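Margarida Cordeiro had the kettle on before I'd got my coat off, and she apologised three times for the state of the hall, which looked perfectly tidy to me. She has taught evening bread classes in Staden for 23 years, first in a borrowed school kitchen and now in her own house, and she still gets nervous before every one of them.

"I never sleep the night before," she told me. "My husband says, Margarida, it's flour and water, what can go wrong? Well, he's never had nine people in his kitchen all waiting for a dough to rise on a cold evening!"

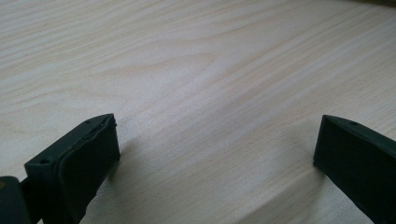

She learned from her grandmother, who baked once a week and measured with her hands. There was a great deal of shouting, by the sound of it, and a great deal of eating too. When Margarida moved abroad she missed the maize bread most of all, and for two years she tried to make it from memory (and from some rather cross telephone calls home).

"My grandmother would say, put in enough water. How much is enough? Enough! And then she would hang up, the calls were expensive. I cried over that bread, I really did."

The classes began when a neighbour, Lahcen Ait Ali, tasted a loaf and asked if she would show him how it was done. He brought his sister-in-law the next time, and she brought a friend from work, and before long there was a waiting list on the back of an envelope. Lahcen still comes. In July he showed the group his own mother's semolina flatbread, and Margarida took notes like everybody else. 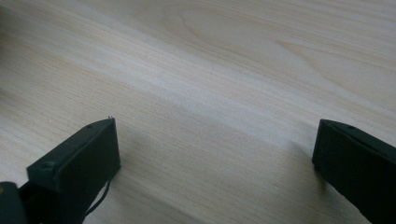 I asked what beginners find hardest, expecting her to say kneading. She laughed and topped up my tea.

"Leaving it alone. They lift the cloth, they poke it, they ask me if it's dead. I tell them to go and talk to each other. Two of mine got married, you know, Kibet and his wife. They met while they were waiting for a rye."

She has no plans to stop, although her wrists complain in the winter and Kibet Chege now does the heavy mixing for her. There's a new course starting after Easter, and she's hoping to try a sweet loaf with aniseed, if she can get her cousin to part with the recipe. She had rung him that morning, and he'd told her to put in enough sugar.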